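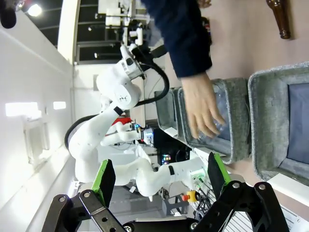

Data > Language resources > Place names > Brerkau

Search datasets Go Advanced

Fri 22 January
Imelda Talavera

# Brerkau Field Name Index

A table of minor place names (fields, lanes, wells, ditches) transcribed from the Brerkau parish survey books. Each row is one name as written on one page. Merging of spelling variants is left to the user, with the exception noted under `norm`.

## Contents

- `names.csv` – main table, UTF-8, comma separated, header row present
- `pages.csv` – one row per survey page, with book and leaf number
- `variants.csv` – spelling pairs judged to be the same name
- `CHANGES.txt` – version notes

## Columns in names.csv

- `id`: integer, stable between releases. Deleted rows leave a gap.
- `form`: the name exactly as written, including abbreviations.
- `norm`: the name with abbreviations expanded and long s replaced. No other spelling changes are made.
- `kind`: field, lane, well, ditch or other.
- `page_id`: key into `pages.csv`.
- `hand`: letter code for the clerk. Book 3 has two hands on some leaves; these are coded by line.
- `conf`: reading confidence, 0 to 4. A value of 4 means two readers agreed without discussion.

Empty cells mean "not recorded". The string `NA` occurs once as a real abbreviation in `form`, so turn off automatic NA handling when loading the file.

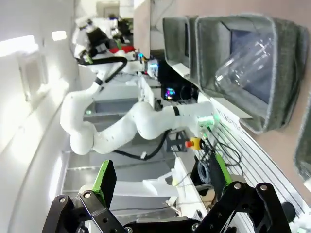 ## Transcription

Pages were scanned at 300 dpi in grayscale and read twice, the second time without sight of the first reading. Differences were settled against the original leaf. Where that failed, the first reading was kept and `conf` set to 0 or 1.

Water damage affects 38 leaves, mostly in the Kaltitz section. Missing letters are shown in square brackets with one period per letter where the count could be estimated – otherwise with a single hyphen.

## Known problems

- Names in the margins of book 2 were skipped in the first release. They were added in October with new ids at the end of the table, so id order no longer follows page order. Sort by `page_id` instead.
- "Upper" and "Over" are both abbreviated with the same mark by hand C. The expansion in `norm` follows the nearest full spelling and may be wrong.
- `kind` is taken from the survey heading. A name listed under fields may contain the word for a well.
- No coordinates are supplied. The sketch maps in the books are not to scale, and linking them to modern parcels has only been tried for Kaltitz.

## Versions

Row ids are safe to cite. Row counts and line numbers are not. Corrections to `form` are listed in `CHANGES.txt` with the old and new readings; corrections to `hand` are made without notice.

Reports of misreadings should give the row id, the proposed reading and the leaf number.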